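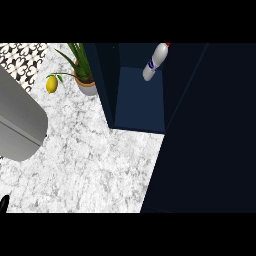 Anong Meesuk had the purchase order for a two-armed robot filled in and ready to send last July. She pulled it back the same afternoon. The kitchen robotics group she runs at Skaltidance had a budget for one large piece of equipment, and she had started to doubt that a robot was the right first thing to spend it on.

"We had a quote, we had a delivery slot, and we had no idea what we would ask it to do in its first month," she says. "I asked the group to write down ten tasks. We got four, and two of those were the same task."

The group ended up spending the first part of the year in simulation. Household scenes were built with counters, cabinets and small items to pick up, and a simulated two-armed robot worked in them. The real arms were pushed into the next budget period. Meesuk says the change was unpopular for a few weeks.

Florencia Daza, who builds the scenes, was one of the people who wanted hardware sooner. She changed her mind over cabinets. An arm that looked fine on the data sheet had trouble getting its gripper into a compartment at the angle needed for a bottle. In simulation she could swap in a different wrist and try again before lunch.

"With a real arm you find that out after you own it," Daza says. "Then you're asking for a bracket, and the bracket has to be made, and the bench is bolted in the wrong place."

Her library now has 345 objects in it. Most are ordinary kitchen and household things: fruit, pots, bottles, plates. She picks them for shape more than for looks. A lemon rolls. A potted plant has leaves that stick out past the pot, so the planner has to decide how much room to leave. A plastic bottle can be standing up or lying down, and those are treated as separate jobs.

The scenes also settled an argument about reach. The cheaper of the two arms on the shortlist, sold by Trirkirov, could cover the counter but not the back of a deep cabinet. The Kaewkla arm could do both and cost a good deal more. Daza ran 881 trials with each, using the same scenes and the same starting positions.

"The long arm did better in the cabinets, and that was no surprise," she says. "On the counter there was hardly any difference. So the question became how many cabinet tasks we really had."

Amnuay Srithong handles purchasing for the group and three others in the building. He keeps a spreadsheet of what he calls second invoices, the costs that show up after the main one has been approved. For robot arms he lists grippers, spare finger pads, mounting plates, cables, a safety stop, electrical work, training, and the service contract.

"People bring me the price of the arm," Srithong says. "I want the price of the arm working in that room for three years. I won't sign the first number."

On this project the line that caused the most trouble was the floor. The room set aside for the robot is at the Wudgate site, on an upper level, and the building office wanted a load check before anything was anchored. The check cost $3,000 and took longer to schedule than anyone had planned. Srithong says he would now order it before asking for quotes.

Grippers were another late change. The first budget had one pair. Daza asked for a spare pair after talking to a lab that had lost weeks waiting on a repair. Srithong agreed, and took the money from the line for a second workstation.

Simulation has its own costs, and Meesuk is careful to list them. There are computers to buy and keep up, and software to license. Daza's time is the largest item. Building a cabinet that opens properly can take her a couple of days.

"I've seen proposals where simulation is down as free," Meesuk says. "Somebody's salary is in there. Put it in the table."

She also doesn't expect the trial results to carry over exactly. Contact is the weak spot, she says, especially soft items and anything slippery. The plan sets aside 2 months after delivery for repeating a selection of the simulated tasks on the real arms, with no new work scheduled in that time.

The current request is for the Kaewkla arms, the spare grippers and a three-year service contract. Srithong has asked the vendor to hold the quote until the load report is signed. Meesuk's task list has grown to 26 entries, and nine of them involve a cabinet.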